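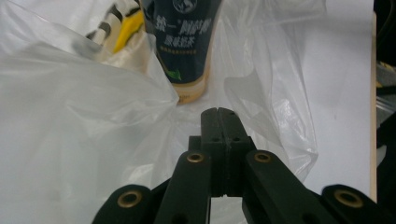
Déballage des courses, table de l'atelier Kalside, juin. Plateau blanc, chant en bois clair. Relevé tenu par Bethel Alemneh.

Bouteille bleu nuit, thé au lait 统一 阿萨姆, encore dans les plis du sac translucide. Base dorée, petite feuille verte sur le corps.
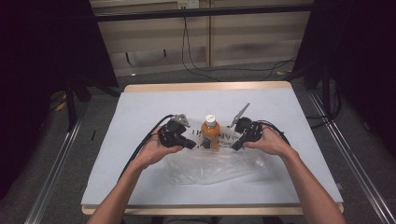
Boissons debout, bouchon vers le haut, à 10 cm au moins du bord. Bouteille à bouchon à vis blanc, liquide brun orangé — sac transparent froissé devant.
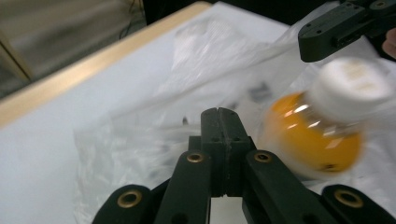 Les bocaux se rangent à part, série Lencho. Petit format en verre, contenu jaune orangé, couvercle blanc. Référence à reporter avant la mise en rayon.

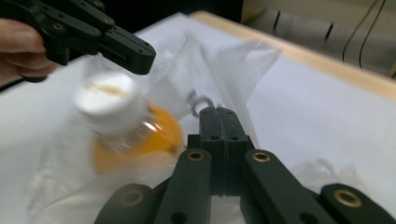

Le film plastique accroche aux goulots : dégager d'abord l'épaule de la bouteille, puis le fond. Sacs pliés en 4, bac Pondholm.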